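Eating out with the family: quick tips from Clem Whitelaw

Just a fast list this week, we're back from Jalbridge and the laundry is a mountain. All stuff I keep telling my sister so now it's written down.

Book early, eat early
5:15 is the sweet spot with kids. Kitchen's fresh, servers aren't frazzled, and the carving station still has the crispy end bits. At Hovland we got there at 7 once and the mac and cheese was down to the corners. Never again.

Read the menu at home
Pull it up on your phone before you leave. Let everyone pick. Saves ten minutes of "I dunno" at the table. Check for a kids plate too – some places only do it until six and it's in tiny print at the bottom.

Sharing plates
Ask for the extra plate when you order, not after. And ask if theres a split charge. Vodley Grill adds one, the diner next door to it doesn't.

Drinks add up
Four sodas is basically another entree. We do water at the table and lemonade when we get home. Half a lemon per glass, sugar in first, muddle it, then ice. Done.

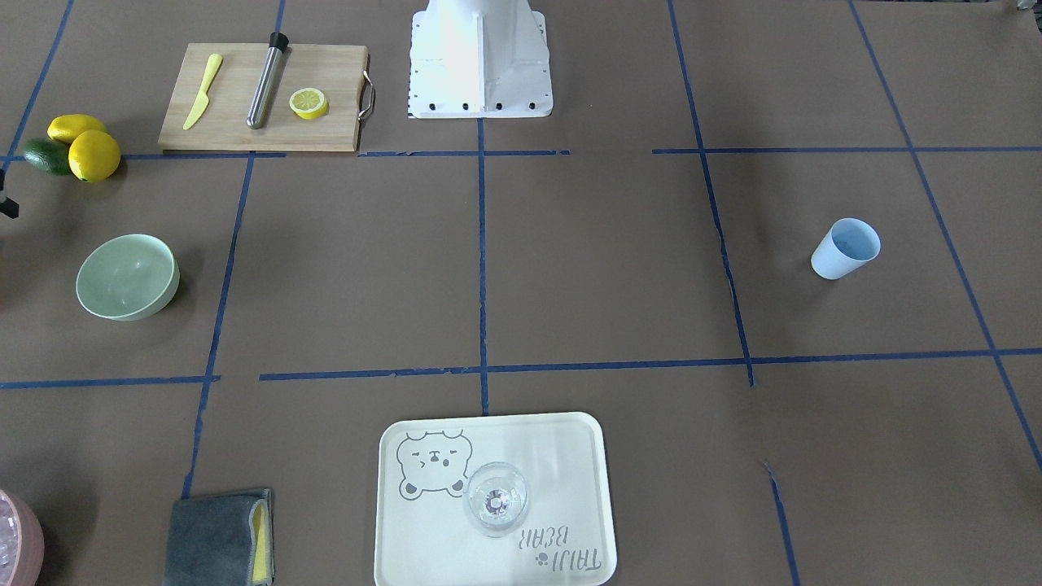

Leftovers
Bring your own containers, leave them in the trunk. Gravy goes in a jar with a real lid. I learned this on the back seat of a nearly new car. Roast beef gets sliced thin for sandwiches next day, potatoes go in a skillet with onion. Fries – just eat them there, they don't come back to life.

Buffets
Walk the whole line first, no plate in hand. Small scoops. Rolls last. My youngest fills up on bread every single time and then wants pie.

Tipping at a buffet
Yes, still tip. Somebody is clearing all those plates and refiling your water.

Coupons
Check the date and check if it covers holidays. Mine for the Hernier steakhouse ran out in February and I found it in March, under the fridge magnet where I'd put it so I wouldn't forget.

Next time – packing a cooler for long drives.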